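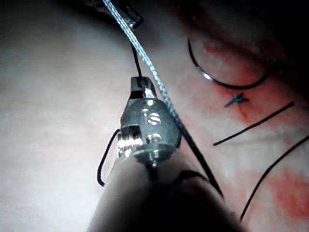
Stitching the practice pad
Reading time: 2 min

1. Take hold of the black thread in the jaws. I like a short grip, as a long one wobbles about and I end up chasing it all over the place!

2. Bring your second instrument in and pass the thread across, above the cut. Keep a bit of tail lying on the pad.

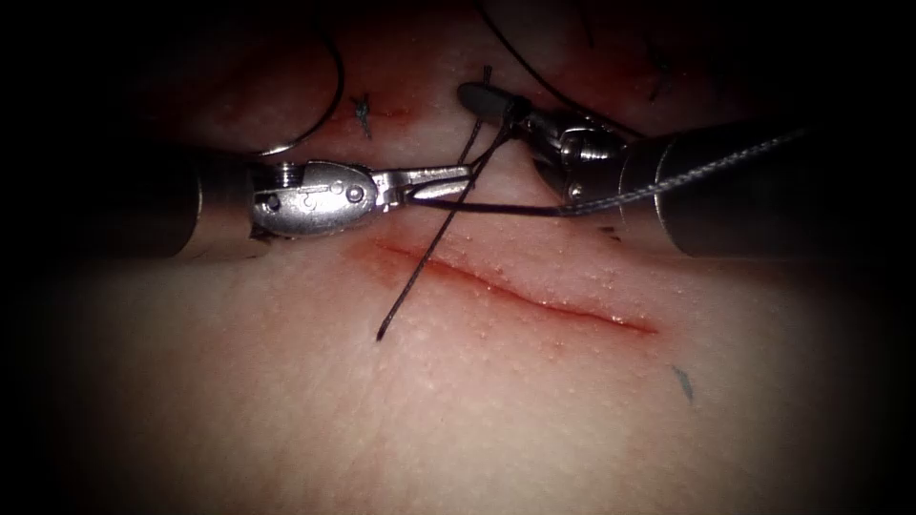 3. Look along the whole cut before you put a stitch in. Mine always wander at one end (Remo's don't, annoyingly).

Caution: don't tug. The pad tears more easily than you'd think.
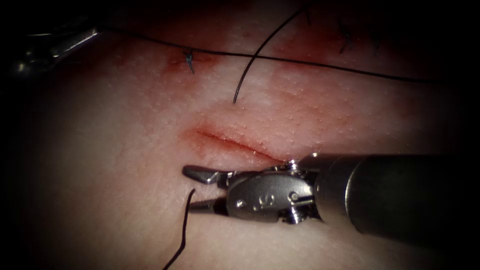 I start in the middle and work outwards, 18 stitches at a sitting, then stop for tea.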